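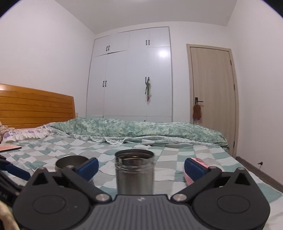 4.3 Recording a home session

Written by Muchen Mao for Udon grippers, revised January 2023.

The Duan manual says any room will do. We doubt it, and the steps below assume you do too.

1. Pick one task and write it down in a single sentence. "Tidy up" is too vague to label later.
2. Put both grippers in view of each other and hold still for 8 seconds.
3. Open the jaws fully, then approach the object. With a cup on a bed, go slowly. A mattress gives under your elbow and the cup leans.
4. Close, lift, place, release. Stop recording before you reset.
5. Move the objects and repeat, up to 22 takes per room.

Note: Patterned sheets and quilts are allowed. The claim that they make the policy "robust" comes from a sales slide – we have yet to see the test behind it.

Note: Keep failed grasps, marked F. Jianguo Lei threw his out in November, and his success rate looked wonderful until the arm tried it.

Caution: Do not pad the set. A set of 1,000 near-identical takes taught our arm less than 112 varied ones.

Caution: Keep fingers clear of the linkage when the jaws close.

Upload is covered in 4.4.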